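The small repair shop deserves its place on our street

Agnes Chisholm
2025-02-21

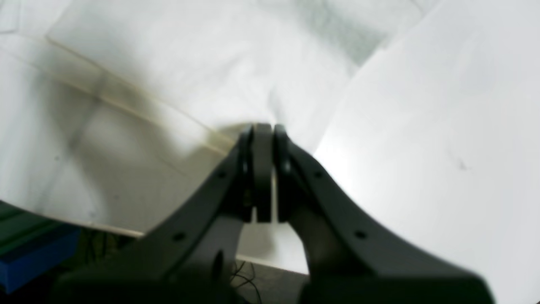

Dark gray gripper, with the two fingertips side by side.

When I moved to Hovcombe, there were three repair shops near the station. Now there is one, and its rent will go up in April. I want to write why I think the town should help it stay.

Last winter my kettle stopped working. It was a Follar, bought for 35 dollars, and the company told me by email that it does not sell parts for it. They offered me 20 percent off a new one. I found this a strange kind of help. The man at the shop opened it, cleaned one contact and asked me for five dollars. I still use this kettle every morning.

Some of my neighbors say that people do not want repairs anymore, they want new things. I am not so sure. I think many people simply do not know where to go, and the shop is closed when they come home from work. In the country where I grew up, every market had a man with a small table who fixed radios, umbrellas and shoes. My mother knew him by name. We were not rich, and to throw away an umbrella was a thing you felt bad about for a week.

The town already gives cheaper rent to the gallery in the Bakhtiari building. I like the gallery and I go there often. But a repair shop also teaches something to those who stand at the counter and watch. My son learned there how to change a plug, and he was very proud of it.

I would ask the council to give the shop the same rent for two years, and to let it open in the evening.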